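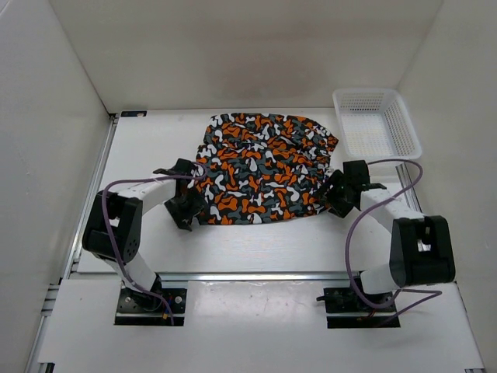
Ostudine laundry and folding room: progress to the end of March

The folding table is now in regular use. We have kept to a white top, as dark and patterned cloths show up well against it, and each piece is spread out and smoothed before folding. Finished pieces go into a plastic basket.

Of the 14 cloth types agreed with Stiletti, 12 have been through the full routine. The camouflage prints are slower than the plain ones – the corners are hard to pick out in the pattern – and we have allowed extra time for them.

We logged 292 folds this month. Two cloth types from Cideck are still to come and are expected in April. Spending is within budget.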